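4.2 Wear, staining and the order of the bin

The claim most often made for sheet-metal storage bins is that they look after themselves. Wipe them out at the end of a shift, the argument goes, and the surface will be as good in its sixth year as in its first. We were unable to find a study that had tested this. The supplier leaflets we collected from Urquhart and Lollaner both repeat it, in nearly the same words, and neither gives a source. We therefore treated it as an open question, and the bins at the Fukbridge site gave us a fair chance to look at it.

The site uses open bins of the Zorano pattern: a roughly rectangular container with flared sides, a tall back panel and a low front edge. Small goods of mixed kinds are kept in them together, hard and soft, and are taken out one at a time. We inspected 6 bins over two visits, the second in February, and recorded marks on the floor and the inner walls separately. Staff were asked to carry on as usual between visits and not to clean specially for us. Whether they kept to this we cannot say, and a reader who doubts it has our sympathy.

Two kinds of mark need to be kept apart. Scratches and scuffs show whitish on the metal and can be felt with a fingernail. Stains are flat, dull and mostly brownish, and tend to be found on the back wall where it slopes down to the floor. Figure 2 shows a bin with both. The floor has the pale scuffing, while the smudges and brownish patches lie behind it on the slope. A cleaning brush and a bright orange object are also in the bin, and the brush lies along the back of the floor.
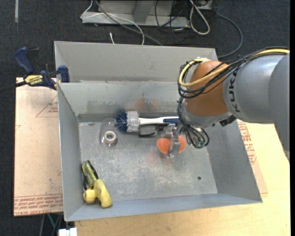 Figure 2. Sheet-metal bin in use, with floor scuffing and staining on the inner back wall.

It is tempting to read a history into marks of this sort, and earlier writers have done so freely. Scuffing on the floor is said to come from dragging, staining on the slope from goods that have been left to lean. Both accounts are reasonable. Neither can be got from the marks alone, and we would ask for a good deal more evidence before a firm changed the way it stores things on the strength of them. We logged 112 separate marks and could tie only a handful to anything a member of staff remembered doing.

The matter of brushes is a smaller one but it bears on the cleaning claim. A brush kept in the same bin as the goods is said to encourage people to use it. Our records do not support this. Bins in which a brush was found on both visits were no cleaner, by our scoring, than those in which none was found, and in one of them the staining score had gone up. With so few bins this proves very little, and we do not offer it as a finding. It does suggest that having a brush within reach and brushing out the bin are separate things, and the leaflets run them together.

The scoring itself has weaknesses. A dull stain on grey metal is easy to miss under poor light, and a reflection from a brightly coloured item can be taken for one. On the first visit our two scorers disagreed about the back walls more often than about the floors. We moved the lamp for the second visit and agreement improved, which may mean that the lamp was at fault or simply that the scorers had learnt each other's habits. The floor scores are the more trustworthy set and are the only ones carried forward to section 5.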